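手持夹爪示教采集作业规范制定项目
中期进展报告

报送单位:Pelamar 基金会项目管理处
承担单位:Drekwood 自动化研究所
协作站点:Travoddale 实验楼、Lund 站点
项目负责人:Mechthild Kaufmann

一、报告范围

本报告说明上次拨款以来,承担单位在手持夹爪示教采集作业规范方面的工作进展、规范草案的主要条款、试行中发现的问题,以及下一阶段的安排。经费执行情况由研究所财务部门另行报送,本报告仅在第八部分涉及与条款试行直接相关的支出调整。

按照任务书约定,本项目的交付物为一份可供其他单位采用的作业规范及其配套表格,采集所得数据不属于交付物。试行过程中产生的记录仅用于检验条款是否可执行、表述是否明确,项目结束后由研究所按内部数据管理办法处置。基金会在立项评审时曾提出,规范应当以一线操作人员能够直接照做为标准,避免写成原则性文件。草案的起草和修改均以这一意见为依据。

二、规范草案的形成过程

草案第一稿由研究所起草组根据既有操作习惯整理而成。起草组先收集了两个站点原有的操作说明、交接便条和设备借用登记,将其中反复出现而写法不一的事项归并,再逐项与操作人员核对。原有说明多按设备编写,同一个动作在不同文件里名称各异,例如“归位”在 Lund 站点指夹爪放回支架,在 Travoddale 实验楼则指被操作物品恢复初始摆放。第一稿因此先统一了术语,再编写条款。

第二稿在第一稿基础上作了较大删减。删去的内容主要有两类,一类是只适用于某一型号设备的调试步骤,已移入设备附页;另一类是对数据用途的说明,与现场作业没有直接关系。现行草案共 13 条,分为人员、场地、设备、物品、记录五个部分。每一条均写明执行人、执行时点和留存凭据,凡无法写明执行人的内容一律不列为条款。

草案于十月提交两个站点试行。试行期间不对条款正文作修改,操作人员遇到无法执行或理解不一致的情形时,先按现场负责人的口头解释执行,并在试行意见表中登记,由起草组统一研究。

三、主要条款说明

(一)人员

操作人员上岗前应完成规范培训,并在带教人员在场的情况下独立完成一次完整作业。培训内容包括夹爪的握持、标记块的检查、线缆走向、异常情形下的停止动作以及个人信息告知。带教人员由站点指定,在岗期间不得同时承担采集任务。

双手同时持夹爪时,操作人员对周围环境的注意必然下降,脚下和身后的障碍物不易察觉。草案据此规定,双手作业时作业区内不得有他人从操作人员身后穿行;确需通过的,应先出声示意,待操作人员停止动作后再通过。

与采集无关但可能进入画面的人员,应事先获知采集正在进行。站点入口处应张贴告知,写明采集时段和联系人。录制内容中出现的人员面部,须在离开站点服务器之前完成遮蔽处理。这一条在试行意见表中没有收到不同意见。

(二)场地

作业前,操作人员应确认行走范围内的座椅、推车和线缆已移出通道。不便移动的家具和固定设备须在场地草图上标出,草图每次布置变动后重画。草图不要求比例精确,能够反映障碍物与操作人员站位的相对关系即可。

柜体类场地另有专门要求。参与作业的柜门应在作业记录中写明起始状态,即开启或关闭,钥匙留在锁上的也应写明。不参与作业的柜门原则上保持关闭。柜门开启后伸入通道的,操作人员应在起始站位上确认手臂和身体能够避开门边。

与任务无关的容器、仪器和管线允许留在邻近台面上,但应位于夹爪的活动范围之外,并由使用该台面的人员确认可以保留。起草组最初拟要求全部清空,站点认为这一要求对共用实验空间不现实,清空和复原所需时间往往超过采集本身,草案遂改为现行写法。

(三)设备

每把夹爪使用前应检查夹指开合是否顺畅、夹指表面有无残留物、紧固件有无松动。标记块应安装牢固,图案表面保持清洁,不得贴附胶带或标签。检查由使用者本人完成并签字,不得由他人代签。

线缆应当固定于操作人员身体一侧,手臂伸展到最远处时不得绷紧,手臂收回时不得垂落至可能钩挂柜门把手或座椅扶手的位置。佩戴在腰部的小型设备须扣牢,检查方法为原地转身一周后确认位置没有移动。

夹爪暂停使用时应放回支架或平稳台面,夹指朝向内侧。禁止将夹爪悬挂在柜门把手上,也禁止在夹持物品的状态下将夹爪交给他人。

(四)物品

作业物品分为刚性、可变形和易碎三类。衣物、手套等织物或皮革制品列入可变形类,其折叠方式、开口朝向难以用文字完整描述,草案要求在作业记录中写明“摊平”“折叠”“揉皱”三种初始状态之一,必要时附手绘简图。

带拉链、纽扣、金属扣件的衣物,作业前应确认扣件无尖锐突出部分。夹持时避免以夹指直接夹住金属件,操作中误夹的,应松开后重新夹取,并在记录中标注。物品掉落至地面的,由操作人员停止录制后拾起,不得以夹爪在未确认周围情况时俯身夹取。

(五)记录

每次录制对应一行作业记录,内容为任务名称、物品类别、初始状态、操作人员代号、夹爪编号、结束方式。结束方式只分为正常结束、主动中止和异常中止。主动中止不计为差错,站点不得以中止次数评价操作人员。

四、试行现场情况

截至本报告期末,两个站点按草案完成并登记的录制共 1,743 次。参加试行的操作人员为七人,均已完成培训。可变形物品的作业在试行意见表中占据主要篇幅,起草组对此类作业进行了现场跟踪,重点查看持握姿势、柜前站位、线缆走向和邻近台面的使用。

Travoddale 实验楼的作业区设在浅灰色金属柜前,旁边为放置仪器和瓶具的台面。该处采光较好,窗户临近作业区,起草组要求操作人员在作业记录备注栏中注明明显的光照变化。

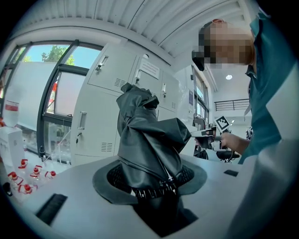 手持夹爪伸向黑色夹克,夹爪上部装有黑白标记。

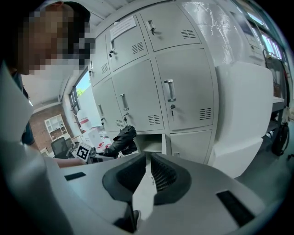
储物柜前的作业,深色物品位于工作面上方。

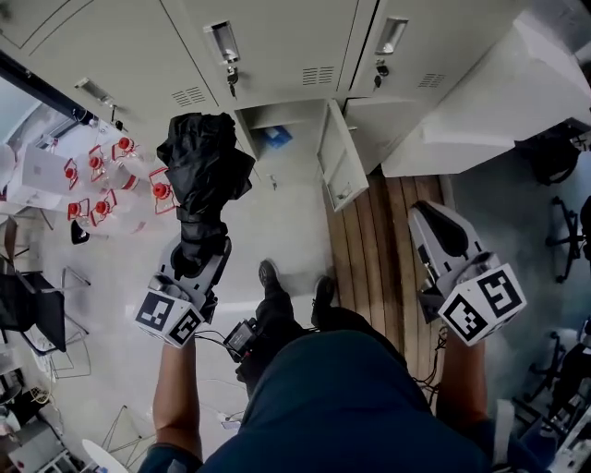
双手各持一把夹爪,左侧夹爪夹住黑色织物;黑色小盒的线缆引向左侧夹爪。

五、试行中发现的问题

(一)线缆条款的检查方法不够充分

草案以手臂伸展到最远处作为检查线缆的标准姿势。现场跟踪显示,线缆的松弛部分在手臂收拢、身体前倾时最容易下垂,而这一姿势在柜前作业中出现频繁。操作人员按草案检查合格后,仍可能在作业中出现线缆低垂的情况。起草组拟在伸展检查之外增加一项前倾检查,要求操作人员以取用下层柜格的姿势停留片刻,由本人或带教人员查看线缆最低点。

Lund 站点提出可以统一配发固定带。起草组认为固定带有助于执行,但规范不宜指定具体产品,拟在条款中仅写明固定后应达到的效果,将固定方式列入附页供站点选用。

(二)可变形物品的初始状态分类过粗

“揉皱”一项覆盖的范围过大。一件夹克堆叠成团、竖立或部分垂落,均可登记为揉皱,但夹取位置和所需动作差别明显。两个站点的操作人员对“折叠”与“揉皱”的界限也有不同理解,袖子收入内侧但前襟散开的夹克,在两处的登记结果并不一致。

起草组比较了两种修改办法。第一种是细化分类,增加状态名称;第二种是保留现有分类,另设备注项填写物品的支撑情况,即平放、竖立或悬垂。操作人员普遍倾向于第二种办法,理由是名称过多时需要反复查阅对照表,录制间隙难以完成。起草组拟采用第二种办法,并对袖子、兜帽、拉链等常见部位给出登记示例。

(三)柜门起始状态的登记容易遗漏

参与作业的柜门一般登记完整,遗漏主要发生在不参与作业但处于开启状态的柜门上。部分操作人员认为,既然草案规定此类柜门原则上保持关闭,便没有登记的必要。实际情况是,共用柜体的使用人可能在采集间隙开启柜门,操作人员未必能够随即发现,也未必有权代为关闭。

拟修改为:每组录制开始前,由操作人员对可见范围内的全部柜门作一次目视确认,凡开启的均作登记。开启的柜门不影响站位且柜内物品不受作业影响的,可以继续作业;影响站位的,应先联系柜体使用人。钥匙的登记要求予以保留,但不再要求逐把记录,仅须写明参与作业的柜门上是否留有钥匙。

(四)邻近台面的责任划分不清

草案要求由使用台面的人员确认物品可以保留,却没有规定确认的有效期限。Travoddale 实验楼的台面由多个课题组共用,早上作出的确认到了下午可能已不适用。瓶具、管线一类物品在台面上的位置也会随其他实验的进度变化。

起草组与实验楼管理方商定,确认以每个采集时段为限,时段中断后重新开始的,应当重新确认。确认方式可以是口头,但操作人员须在作业记录中写明确认人姓名。对于装有液体或内容物不明的容器,无论是否得到确认,一律按应当避让的物品处理,操作人员不得自行移动。

(五)带教人员的站位没有规定

草案只规定带教人员应当在场,没有规定其站在何处。试行中,带教人员为看清夹爪动作,常在台面另一侧俯身靠近,手臂进入作业范围。起草组认为,带教人员与操作人员共同作业的情形和单纯旁观的情形应当分开处理。共同作业时,两人均按操作人员对待,动作前应当约定先后次序;旁观时,带教人员不得将手伸入夹爪可及范围。修改后的条文将附简图,标明两种情形下的站位。

六、已采取的措施

对于不需要修改条款正文即可处理的问题,起草组已通过现场提示予以解决。作业记录表的版面已经调整,物品类别与初始状态改为相邻两栏,减少了漏填。夹爪编号改贴在握柄内侧,避免与标记块图案相邻。入口告知的文字按站点意见缩短,联系人由研究所总机改为站点当值人员。

个人信息方面,起草组与研究所法务部门核对了告知文字和遮蔽流程。遮蔽处理完成后由另一名人员抽查,抽查人与处理人不得为同一人。抽查发现遗漏的,退回整批重新处理,重新处理前该批记录不得移出站点服务器。目前这一流程在 Lund 站点运行平稳,Travoddale 实验楼因服务器权限设置方式不同,抽查人尚须由管理员临时授权,手续较为繁琐,权限调整申请已经提交。

培训材料同步更新。原有材料以文字为主,操作人员反映握持和线缆部分不易理解,现已补充分步照片和常见错误对照。更新后的材料先供带教人员试讲,收集意见后再用于新进人员。

七、与任务书的对照

任务书规定的草案编写、站点试行和意见收集三项工作均已完成或按计划进行。术语统一工作超出原定范围,占用了起草组的部分时间,但有利于后续条款保持一致,起草组建议将术语表作为规范附录一并交付。

任务书原定在试行期内完成与外部单位的对照评审。由于第五部分所列问题涉及多处正文修改,起草组认为以现行草案送审意义有限,拟将对照评审移至修改稿完成之后。该项调整不影响最终交付时间,但须经基金会书面同意。

刚性和易碎两类物品的试行覆盖尚不充分。现有登记以可变形物品为主,这与两个站点当前的任务安排有关。起草组已请站点在后续时段中安排刚性物品的作业,易碎物品须待防护垫到位后再行开展。规范中涉及易碎物品的条款目前只经过桌面讨论,报送基金会的后续文本中将对其作单独标注,直至完成现场试行。

八、支出调整事项

原预算中的外部评审差旅费用随评审安排一并顺延,本报告期内没有发生支出。线缆固定材料和防护垫拟从设备耗材科目列支,不突破科目总额。培训材料更新由研究所内部人员完成,未使用项目经费。以上事项的明细由财务部门随经费报告报送。

九、下一阶段工作安排

起草组将依据试行意见编写修改稿,先在内部完成文字核对,再分送两个站点征求意见。征求意见时,站点须由实际参加作业的操作人员填写反馈,管理人员的意见另表填写,两者不合并。起草组收到反馈后逐条答复,未予采纳的意见应写明理由,答复表随修改稿一并存档。

修改稿试行期间,线缆前倾检查、物品支撑情况登记和柜门目视确认三项列为重点跟踪内容。跟踪人员不事先告知具体查看时段,查看结果只用于修改条款,不作为对站点或个人的考核依据。Mechthild Kaufmann 将在修改稿分送前与两个站点负责人分别会谈,确认跟踪方式和人员安排。

设备附页由各站点自行维护,起草组仅规定附页应当包含的项目和更新责任人。设备更换或维修后,附页应在重新投入使用之前更新。两个站点使用相同设计夹爪的,可以共用附页,但检查签字仍须分别留存。

十、提请基金会答复的事项

(一)是否同意将对照评审移至修改稿完成之后进行。

(二)是否同意将术语表列为规范附录并纳入交付物。

(三)修改稿公开征求意见时,是否需要由基金会统一发布,或可由研究所自行发布并注明资助来源。

上述事项请以书面形式答复项目负责人,并抄送研究所科研管理部门。第一项的答复将决定外部评审人员的邀请时间,研究所希望在修改稿分送站点之前收到。

附件目录:
附件一 作业规范草案(试行文本)
附件二 作业记录表(调整后版面)
附件三 试行意见汇总表
附件四 术语对照表
附件五 入口告知文字及遮蔽抽查流程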